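4.2 Collecting the demonstrations

All demonstrations in the Drallimis set were given by remote control. We did try guiding the arm by hand in the pilot (Section 3.4), and we abandoned it after two weeks. Hand guiding is pleasant for the person and miserable for the data: the operator's forearm spends most of the episode in front of the wrist camera, and a policy trained on such episodes learns, very reasonably, to wait for a forearm.

Three operators shared the work. Two had used the leader arm before. The third, Dela Peña, had not, and was recruited on the strength of having once parallel parked the department van. Each operator got one afternoon of practice that was thrown away, after which everything was recorded, including the episodes they asked us to delete. The final set holds 440 recorded episodes, of which 381 passed review and 337 were used for training. The remaining 44 were held out for the comparison in Section 5.

Instructions to operators were kept short. An earlier version ran to four pages and was read by one person, its author (Lill). The version in use fits on a card taped beside the monitor:

Approach slowly enough that you could stop.
Close on the item once. If you miss, back off fully before trying again.
Carry over the middle of the container, then lower.
Open, wait, leave.

The word "wait" in the last line was added after the first batch of reviews. Operators tend to open the gripper and retreat in one motion, as people do with their own hands, and the policy copied this with great enthusiasm, sometimes starting the retreat before it had opened anything. A pause of half a second between opening and leaving removed most of the trouble. Yen, who reviewed the episodes, continues to believe that a full second would have been better, and may be right.

Operators worked from the wrist view alone. A side camera was available during practice and was switched off for recording. Given both views, they steered by the side view and glanced at the wrist view out of politeness, which left the policy to imitate decisions made with information it would never have. Taking the side view away made the operators slower and a good deal louder. It also made their corrections visible in the images the policy was trained on.

The wrist view has one awkward property for place tasks. Once an item is held, it covers part of the view, and a long item held upright covers a lot of it. The operator then has to judge the center of the container from whatever is left. In the sandwich task (Figure 6) the weave of the basket helps, as the strands converge toward the middle of the floor and give the eye something to follow. With the plain gray bin used in the pilot there was no such help, and drops landed wherever the operator's optimism took them.
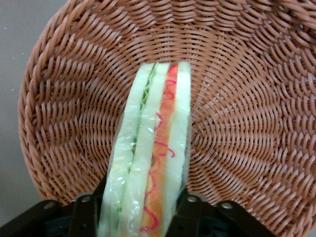

Figure 6. Wrist view in the sandwich task, with the wrapped sandwich held over the woven basket. The plastic wrap gives strong highlights, and the lower end of the sandwich is out of view.

4.3 Review and rejection

Every episode was watched by Yen and by one of Jaiswal or Petrauskas, at double speed, with the operator's name hidden. Hiding the name achieved little. After a week both reviewers could tell the operators apart by the way they hesitated.

An episode was rejected if the item was dropped outside the container, if the gripper closed more than twice, or if the operator paused for longer than five seconds. The last rule cost us several otherwise perfect episodes recorded on a Sunday, in which the pauses coincide with someone at the door asking when the lab would be free. Disagreements between reviewers were settled by Lill, whose decisions were final and occasionally consistent.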